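Metallregal Mamano 67 im Test: graues Ladenregal für kleine Geschäfte

9. März 2022

Wer in einem kleinen Laden Tüten verkauft, braucht andere Regale als jemand, der Konserven stapelt. Knabberzeug in Folienbeuteln ist leicht, rutscht, kippt nach vorn und sieht nach einem halben Verkaufstag unordentlich aus. Für unsere Filiale in Stonden haben wir deshalb das Modell Mamano 67 vom Hersteller Honano angeschafft. Bestellt wurde über den Großhandel Semwal, 11 Böden mit den passenden Ständern, Gesamtpreis 460 Euro ohne Versand.

Lieferung und Aufbau

Die Böden kamen einzeln in Pappe verpackt, zwei hatten an der Unterseite leichte Kratzer. Im Laden sieht man davon nichts, reklamiert haben wir nicht. Die Anleitung besteht aus einem gefalteten Blatt mit Zeichnungen und ist ausreichend. Die Böden werden eingehängt, Schrauben sind nur für die Füße nötig. Zu zweit waren wir an einem Vormittag fertig. Arbeitshandschuhe sind zu empfehlen, die Kanten an der Rückseite sind nicht entgratet.

Die Bestellnummer für zusätzliche Böden lautet 2836. Sie steht nur auf dem Lieferschein, im Katalog fehlt sie.

Material und Maße

Das Regal ist aus Stahlblech, grau beschichtet. Die Farbe ist unauffällig, bunte Ware hebt sich gut davon ab. Ein Boden ist 67 cm breit. Bei den üblichen mittelgroßen Beuteln bleibt genug Luft zum Hineingreifen, bei Familienpackungen wird es eng. Die Höhe lässt sich in kleinen Stufen verstellen, allerdings muss der Boden dafür leer sein.

Auf voller Länge belastet biegt sich nichts durch. Bei Chips und Sev ist das auch keine Kunst. Wir haben auf dem untersten Boden Reissäcke stehen, und der hält ebenfalls.

Im täglichen Gebrauch

Die Beschichtung ist glatt. Zum Abwischen ist das angenehm, für stehende Tüten weniger. Beutel mit gut gefülltem Boden stehen von allein, schmalere lehnen sich nach kurzer Zeit an den Nachbarn. Am besten geht es, wenn man jede Tüte mit beiden Händen unten fasst, absetzt und erst dann loslässt. Stellt man sie mit einer Hand hinein, sitzt sie meist schief und muss noch einmal gerichtet werden.

Sinnvoll ist es, Sorten mit deutlich verschiedenen Farben nebeneinander zu stellen. Bei uns stehen die indischen Knabbereien von Balaji Wafers zusammen, Aloo Sev in Lila und Tikha Mitha Mix in Orange. Falsch einsortierte Packungen fallen so sofort auf. 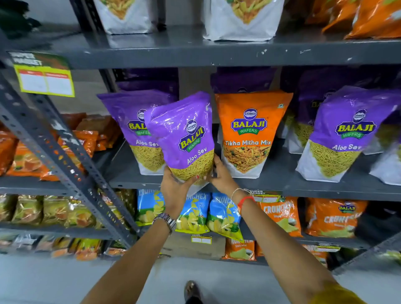

Aloo Sev neben Tikha Mitha Mix
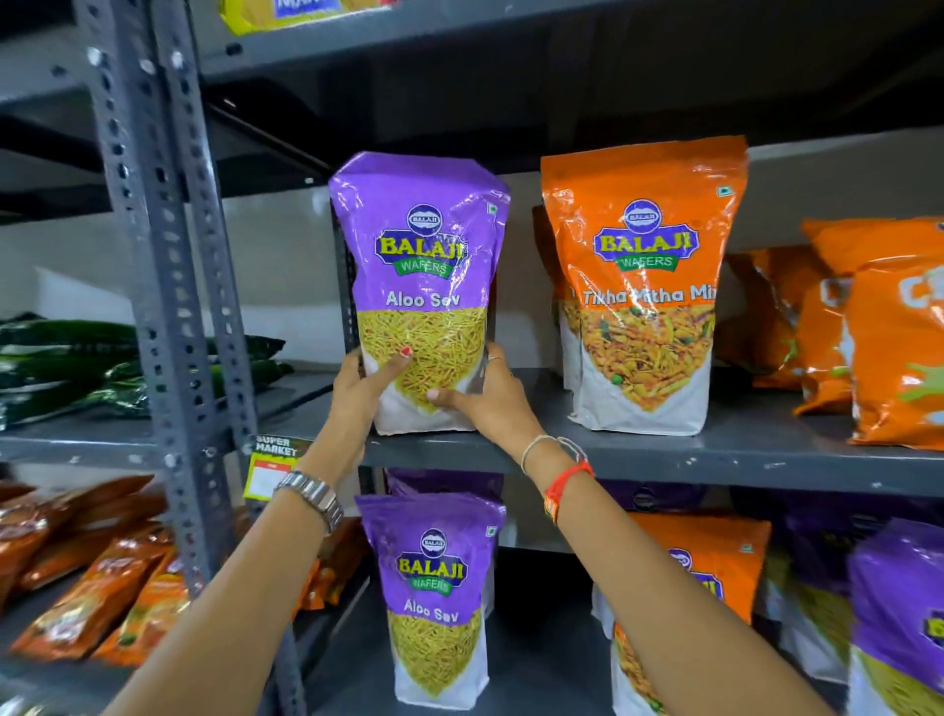
Für Preisschilder liefert Honano eine Klemmschiene aus Kunststoff mit. Sie hält, ist aber für unsere Etiketten etwas zu niedrig, sodass wir diese oben beschneiden mussten. Eine höhere Schiene soll es ab April geben, sie kostet dann extra. Trennstege gehören nicht zum Lieferumfang. Für Tüten würde ich sie mitbestellen, zwei pro Boden genügen.

Gereinigt wird mit einem feuchten Tuch und etwas Spülmittel. Krümel sammeln sich hinten in der Falz, dort kommt man nur mit einem Pinsel hin.

Bewertung

Stabil, schnell aufgebaut, im Preis in Ordnung. Abzüge gibt es für die scharfen Kanten hinten und die zu niedrige Preisschiene. Vier von fünf Punkten. Für den zweiten Gang werden wir dasselbe Modell nehmen, dann gleich mit Trennstegen.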